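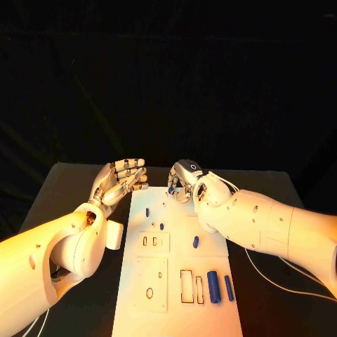

*Board on the grey table, with a small blue peg near the far end.*

**Ticket 840 – Tipoki peg set, pegs sticking and board sliding about**
Opened by: Ginette Chevalier
Handled by: Marama Ngata, Numora customer help
Status: waiting on parts

**Ginette, Sunday, 10.15**

Good morning, and I do hope this reaches the right person, as I wrote to the general address first and got a very polite message telling me to come here instead. We've had the Tipoki set since September and on the whole we're delighted with it. Two things are spoiling it a little, though, and I thought I'd put them in one message to save you reading two.

The first is the blue pegs. They go into the holes at the near end of the white board quite happily, but at the far end they're so tight that I have to lean on them, and getting them out again is worse (I broke a nail on Thursday, not that I'm blaming you!). The second is that the board creeps away from me across the tabletop whenever I push. I've wiped underneath it and wiped the table too. The black cloth hangs up behind the table, so it isn't getting caught under anything.

The order number was 242, if that helps.

**Marama, 11.40**

Hello Ginette, thank you for such a clear message, and I'm sorry about the nail. You've got the long white board, which is a great help to know. Could you try these for me, in whatever order suits you?

- Take a peg that fits well at the near end and try that very same one at the far end.
- Turn the board round and see whether the tight end turns round with it.
- Look on the underside for four little clear feet, one by each corner.

Please don't sand anything just yet – I've known people take off far too much and then the pegs rattle.

**Ginette, 14.05**

I've done all three, with a cup of tea in between. The same peg is easy at one end and stiff at the other. When I turned the board round, the stiffness went with it, so I suppose it's the board and I needn't have been so cross with the pegs. I could only find one foot underneath. There are three faint sticky patches where I imagine the others ought to be, and I've had a look in the box and under the table without any luck.

**Marama, 14.30**

That explains the sliding nicely, and the tight holes sound like a board that was cut a touch too small at one end. I'm putting through a replacement board and a fresh sheet of feet. You can keep your pegs, they sound perfectly good. In the meantime, a damp tea towel folded flat under the board should hold it still.

**Ginette, 16.50**

The tea towel works beautifully, thank you! Shall I post the old board back to you or hang on to it?

**Marama, 17.10**

Do hang on to it until the new one arrives. I'll leave this ticket open until you've tried the pegs at both ends.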